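Giving up the car, eight months on

2019-10-29

I sold the car in February. It was a 17-year-old estate with a slow puncture and a heater that only worked on full, and the garage wanted more for the MOT work than the thing was worth. A man called Radosław Kurek came and took it away on a Saturday morning. He paid cash and didn't haggle much.

I had driven 3,452 miles in my last full year, mostly to work and to the big supermarket on the ring road. Work is now the number 66 bus, which takes up to twice as long as driving did. I read on it. In the rain it steams up and I don't.

Shopping has changed the most. I used to do one large trip and fill the boot. Now I go to the shops on Chmielewska Street two or three evenings a week and buy what I can carry. We eat more vegetables and throw less away. I also forget my own bags more often than I'd like, so there are always carrier bags in the kitchen drawer.
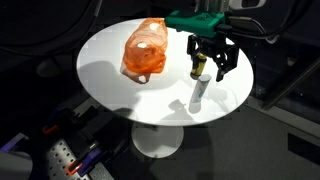 What I miss

Going to see my aunt Grażyna. By car it was forty minutes. By train it's two changes and a walk along a road with no pavement, and the last train back is too early for supper. I've stayed over twice and she has been very good about it.

The tip, too. I had an old bookcase to get rid of and in the end Dirk took it in his van, for which I owe him a pint.

Money

I haven't kept proper accounts. Insurance and tax have gone, and the bus pass costs less than petrol did. I hired a car for a week in the summer and that ate a good part of the saving.

Next job is finding mudguards for the bike before the clocks and the weather make it pointless.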